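Hendergate Bags and Rooms - data card

Summary

Hendergate is a set of 2,922 short recordings of everyday handling jobs: opening and closing bags, clearing tables, putting things back in small rooms. Of these, 2,511 have been checked and labeled. The rest are in the folder named pending.

What is in it

The bag part has 1,000 recordings. Most bags are soft, with more than one zipper, and they rest on a table or a chair. Labels name the bag, the zipper and the pocket. Pulls and sliders get separate labels. 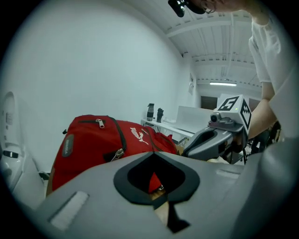 Red Puma backpack on its side, silver zipper pulls on two seams.

The room part has 1,000 recordings as well. Rooms were kept as they are used, so a desk can share the floor plan with a toilet, and small items may be on the floor. Items on the floor are labeled the same way as items on a table. A backpack on a coffee table is filed under bags and also under rooms - count it once if you merge the two lists.

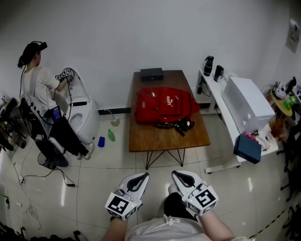 Marras wrote to ask whether straps and buckles should get their own label, as zippers do. They should, and version 2 will have them. Until then they are part of the bag.

Known gaps

Labels for bottles and boxes on the floor are uneven in the Eltitz folder. Zillulitz has no closet recordings.

Files

bags/ - labels and clips by bag type
rooms/ - labels and clips by room
pending/ - not yet checked, February onward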